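Soft luggage, hard lessons: a chat with the woman behind the Pisach panniers

18/04/2024

Caught up with the owner of Pisach at her unit out the back of Gernent, between a courier pickup and school run. She makes soft panniers and tail bags for small and mid-size bikes. One-woman show mostly, plus a machinist two days a week. She asked me to keep her name off it ("the customers have my number already, that's plenty") so fair enough.

First question, why luggage. She'd done a January trip up the coast on a 250 with a pair of cheap throwovers and one of them found the exhaust. "Melted straight through. Lost a sleeping bag and my good thongs. I sat on the side of the road at Karabulut and thought, right, I can sew."

The first set took ages. Old truck tarp, a borrowed walking-foot machine, buckles off a dead backpack. Ugly as sin, she reckons, but they stayed on. A mate wanted a pair, then a mate of a mate. She still has the originals hanging over the door and won't sell them.

What goes wrong with most soft bags? She didn't have to think.

"Straps. Always the straps. People buy on litres and colour. Then they run the strap over a sharp edge on the subframe and wonder why it's gone furry by lunchtime."

Her fix is boring. Wider webbing, a sleeve where it crosses the frame, and a second anchor down low near the pillion peg so the bag can't swing back. On bikes with a high pipe there's a heat shield as well, a plain bit of bent alloy with standoffs. She won't ship a set for a high-pipe bike without one. Has lost sales over it. Doesn't care.

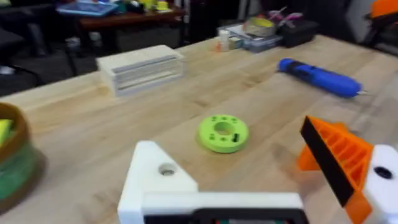
Fitting them to your bike

I wanted to know whether you need racks. Her answer was yes and no, mostly yes.

"On a little sports bike with an angled tail, you want something to keep the bag off the wheel. A stay will do, doesn't need to be a full rack. People think soft means you just chuck it over the seat. You can. For a run to the shops."

The stays she sells bolt to existing holes under the grab rail, no drilling. Medium threadlocker, nip them up, ride 50 km, check them again. That last bit's printed on the card in the box and she says hardly anyone reads the card. I hadn't, for what it's worth. Mine had come loose on one side.

Load them evenly, heavy stuff low and forward. Tools on the opposite side to the water, if you're carrying a lot of water. And bump the rear preload up a notch or 2 before a loaded trip, then wind it back after. "Blokes ring me about a wobble at highway speed and they've got a slab in one side and undies in the other."

Waterproofing

Bit of a sore point. The outer bags are not waterproof and she says so on the website in big letters. The liners are. Roll top, welded seams, bright colour so you can find your stuff in a dark tent.

"Zips leak. I don't care what the label says. Give it a day of rain at a hundred and it'll get in. So I let the outside get wet and keep the inside dry, and you pull the liner out and leave the muddy bit on the bike."

Cleaning is a hose and a soft brush. No pressure washer, it gets in behind the stitching. Don't put them in the washing machine either, someone tried, she ended up replacing the bag and very nearly the machine.

Price and what's next

A full set with stays and liners is some 800 bucks, which isn't cheap and she knows it. She'll repair anything she's made for the cost of postage. Torn panels, blown buckles, crash damage if the thing's still recognisable. Last count she'd stitched up 202 bags and says a fair few of those were the same customers comming back after another lie-down in the gravel.

Next is a smaller tank bag, which she's been calling the Flallovton. Strap mount, no magnets, because so many tanks are plastic covers these days. Clear map pocket on top for people who still use paper. I had a go of the prototype on the way home. Cleared the bars at full lock on mine, just, but it sat a bit close to my chest when I tucked in. Told her that. She'd already unpicked the back seam on another one to make it shorter.

Any advice for someone packing for thier first trip?

"Pack it all, ride around the block, go home and take half out. And put your wets on top. Not at the bottom. On top."

Courier turned up then, so that was us. Orders through the Pisach site, wait is a few weeks, longer if you want a colour other than black or olive.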